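Search this site
Enter keywords
Go

Prelham Community Tool Library
Frequently asked questions

Who can join?
Anyone 16 or over who lives, works or studies in Prelham or Rikosby. Bring photo ID and something with your current address on it. A phone bill or rates notice is fine.

What does membership cost?
A standard membership is $100 a year. Concession card holders pay half. There is no joining fee, and we don't charge per loan.

How long can I keep a tool?
Loans run for 13 days. You can renew twice online, unless another member has a hold on the item. Trailers and the wood chipper go out overnight only and can't be renewed.

How many items can I have out at once?
The catalogue lists almost 300 items, and you may borrow up to five at a time. A drill and its case of bits count as one.
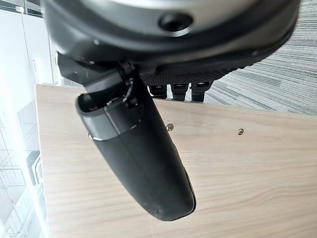

Black housing and attachment, close up.

Do I need to pay a deposit?
Only for petrol tools and anything marked with a P in the catalogue. The deposit is held on your card and released when the item has been checked back in.

What happens if something breaks?
Tell us when you return it. Normal wear is our problem. If a tool has been dropped, left in the rain or run on the wrong fuel, we may ask you to pay for the repair, up to the replacement value shown on your loan slip. Please don't try to fix it at home.

Do you supply blades, sandpaper and fuel?
We supply one blade with each saw. Sandpaper, trimmer line and two-stroke mix can be bought at the counter. Mowers go out empty and should come back empty.

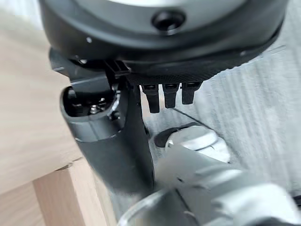 Can somebody else return a tool for me?
Any adult can drop it off during opening hours, as long as they have your member number. The loan stays in your name until we have checked the item in.

Where do I park?
Use the loading bay on Sial Street for up to 15 minutes. For longer visits there is free parking behind the Itudden Hall, a short walk away.

Are you open all year?
We close for most of January. Anything due in that period is automatically extended to the first day we reopen, and you won't be charged a late fee.

Can I donate tools?
Yes, if they work and are reasonably clean. We can't take chainsaws, ladders or anything with a damaged cord. Email us a list before you load the ute.

This site uses cookies to remember your login. Accept | Settings

Contact us | Privacy | © Prelham Community Tool Library | Back to top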